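Dye shop notebook
17th October
Madder on Raria wool, second go

Starting this entry with the pot already on, so forgive the handwriting if the page gets typed up later by somebody other than me. It has rained since before breakfast and the shop is wonderfully snug, with the windows fogged right over and that sweet, earthy, slightly hay-like smell that madder gives off once it starts to warm. I do love this time of year for dyeing. In the summer I put off anything that needs a long simmer, and then October comes and I want to do nothing else.

The job is the red for the Grarnemik blanket. Everyone who was here in March will remember the first attempt, which came out the color of a canned salmon, perfectly pleasant in its way and no use at all to us. I went back over those notes last night with a cup of tea and I think I let the bath get too hot. The page says "gentle simmer," and I know what my gentle simmers are like when I am also trying to wind skeins and answer the phone. Madder holds its browns and its yellows for later, and if you push the heat they come out and sit on top of the red. So the whole plan today is to go slow, keep the lid half on, and stay in the room.

Wool: Raria two-ply, the undyed cream, 836 g dry weight on the big scale after a night on the rack upstairs. It came washed, but I scoured it again anyway with a little of the plain soap, and I am glad I did, for the water went a dull straw color and had that sheepy feel to it. The yarn is lovely stuff once it is clean. It has a bit of spring and it doesn't felt the moment you look at it, unlike the batch we had from the other place, which I still have in a bag under the stairs and mean to turn into insoles.

Mordant: alum with a smaller amount of cream of tartar, both weighed into jars the evening before so I would not be fumbling with spoons. The skeins went in wetted out, came up to heat over the afternoon, and then I turned the burner off and left them where they were. Total time in the mordant, counting the cooling, was 48 hours. I know the old sheet pinned over the sink says overnight is plenty, and it may well be, but the skeins I have left longest have always taken the color most evenly and I'd like to see whether that holds up on a bigger lot. They were squeezed, not rinsed, and went straight into the dye.

Madder: the ground root from Palamarchuk, the new sack. It is finer than the last one and a touch more orange to the eye, which worried me for a minute. I soaked it in a bucket of cold water and poured the first soak off. Half of what you read says never to do that and the other half swears by it. I poured mine into a second bucket and kept it, so if I am wrong we still have it, and if I am right we have a nice peach for the sample cards.
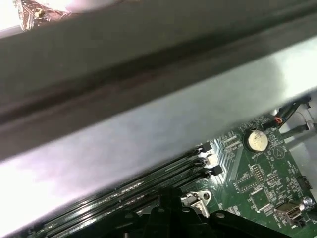 Notebook 13, page 26

Water is the other thing I changed. The tap here is soft, and madder seems to like some chalk in it. The well water people carry home from Nistel is as hard as nails (you should see the kettle in the cottage we rented there), and the reds I saw on the stall in that market were so deep and so friendly that I have been thinking of them ever since. I can't haul water all that way for one blanket, much as I would enjoy the drive, so I put a spoonful of ground chalk in the bath and stirred until my arm complained. It clouded, then cleared, and the color shifted toward red while I was standing over it. A small thing, but it cheered me up no end.

Early afternoon. Bath is warm enough that I can hold a finger in it for a moment and then very much want to take it out. I have the thermometer clipped to the side too, for those of you who will sigh at the finger. Skeins are in, loosely tied in four places with white cotton so they can't tangle but can still breathe. The ties in March were too tight and left pale bands, and I was weeks finding them all. I turn the wool every time I finish a page of the catalog I'm supposed to be proofreading, and I must say the catalog has never had such close attention.

Mid afternoon. Strong brick, leaning orange. I did have a wobble here. Wet wool always looks darker than it will be, so brick now could mean salmon later, and I stood there with the lid in my hand trying to decide whether to add the rest of the sack. I left it alone. I wrote "LEAVE IT" on the back of an envelope and propped it against the jar of alum, and that did the trick.

Late afternoon. Much better! The orange has gone under and there is a proper warm red coming up, the kind you see on old painted barns. I pulled one corner of a skein and squeezed it against the white enamel, and the liquor that ran off was still full of color, so there is more to come. Heat off now. I'll let the wool sit in the bath until morning with the blanket offcuts wrapped around the pot to keep it from cooling too fast.

Things to do tomorrow, before I forget them over supper. Lift the skeins and let them drain over the bath, don't wring. Air them in the back passage, out of the light, before any rinsing. Rinse in water as warm as the wool is. Save the bath, there will be a coral in it for certain and maybe a blush after that, and the sock yarn has been waiting its turn very patiently. Wash the root out of the skeins outdoors if the rain stops, as it gets into everything and blocked the sink last time.

For whoever makes up the sample cards: please snip from the middle of the skein and leave the ends alone, and tape one piece to this page with a second piece tucked in the dark envelope. I want to put a third on the south windowsill until March and see what the sun does with it. The salmon has held up there surprisingly well, I have to admit, and I've grown rather fond of it. It might make a nice border.

We are nearly out of alum. The gloves with the long cuffs have a hole in the left thumb, and so at present my thumb is a very handsome orange.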